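Two-hand shopping trials: does holding the basket help?

Bohdana Pavliuk
Posted Tue 28 October
We finished the second batch on the grocery task at Trirnotley. One hand holds the basket by the handle, the other picks from the bins. The instruction is a short list, such as one carrot and one pepper. The policy was trained on demos from July, with the Cletent planner choosing the order.

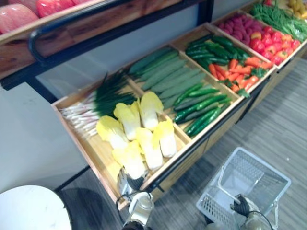 Each condition got 23 trials. With the basket parked on the floor, 11 runs completed the list. With the basket held throughout, it was 16. I read that as the held basket giving the policy a shorter and more repeatable place motion.

Renzo Testa
Did you reset the bins between runs? Carrots get easier once the top of the pile has been disturbed.

Bohdana Pavliuk
Reset every 4 runs, same in both conditions. Most of the failures were in the green produce. Cucumbers are next to other cucumbers and the planner mixes up the bins. Carrots and tomatoes were much better. I'm writing it up with the held basket as the default. 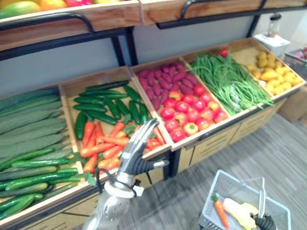
Satish Kurian
I don't think those numbers support a default. The gap is five runs, and you changed the arm posture along with the basket. Run it with the arm held up and no basket in it.

Usha Murthy
Agree with Satish on the posture. We saw the same thing on Fander, and most of the gain went away when we fixed the elbow.

Bohdana Pavliuk
Fair. I can add that condition, but I still expect the basket to matter.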